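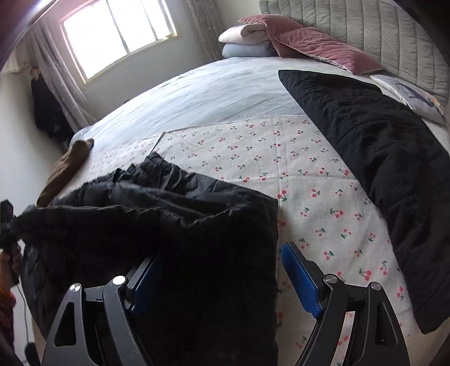

Black puffer jacket on a bed, cherry-print sheet, July 15, 2024

Garment Folding and Bed Clearing Technician (part-time, fixed term)
Nirklow Home Textiles, Undudholm site

Reference: Plemodano bedroom work package
Reports to: Sibusiso Moodley, Site Lead
Hours: 18 per week, in shifts of three hours
Term: 7 months, ending in January

Scope
Nirklow writes handling instructions for household textiles. The Plemodano work package covers the bedroom: outerwear, sheets, duvets, and quilted blankets, handled on and next to a made or unmade bed. The technician carries out each procedure as written, records the result, and reports any step that cannot be followed.

Duties
Clear outerwear from the bed surface, close all fasteners, and fold or hang according to the item sheet.
Fold puffer jackets to the standard packet size. Press air out from the hem toward the collar. Do not compress fur or fur-like trim; fold it to the inside last.
Strip, re-lay, and smooth fitted and flat sheets. On printed sheets, line up the pattern with the long side of the mattress.
Lay the duvet to the marked line and square the corners.
Fold quilted blankets in thirds lengthwise, then in half. Stitching lines should run parallel to the fold.
Return the bed to its listed starting condition at the end of each run. Starting conditions include bunched and crumpled items.
Complete the run log before leaving the room. Late entries are not accepted.

Requirements
Able to lift 30 pounds and to work standing, bending over a low bed, for a full shift.
Able to tell common shell fabrics and fills apart by touch and by care label.
Legible handwriting. The run log is kept on paper.
No allergy to down, feathers, or unscented laundry detergent.
Rings, bracelets, and watches must be removed before handling glossy shell fabrics, which snag.

Preferred
Past work in hotel housekeeping, laundry, retail folding, or garment packing. Applicants without this background complete an extra training shift, paid at the normal rate.

Working conditions
The rooms are furnished bedrooms kept at normal indoor temperature. Shifts start at 7 a.m. or directly after the first shift ends. Parking is behind the Sundaram building; use the side entrance. Street shoes stay in the hallway.

Selection
Shortlisted applicants attend a practical test. The test consists of one jacket, one flat sheet, and one quilted blanket, all left unfolded on a bed. Results are scored on edge alignment, packet size, and agreement with the item sheet. Speed is recorded but not scored.

To apply
Send a one-page summary of work history and the shifts you can cover to Marcelino Barros, Staffing, Nirklow Home Textiles, Undudholm. Put "Plemodano bedroom" in the subject line. Cover letters are not required. Applications are read in the order received and the posting closes when the positions are filled.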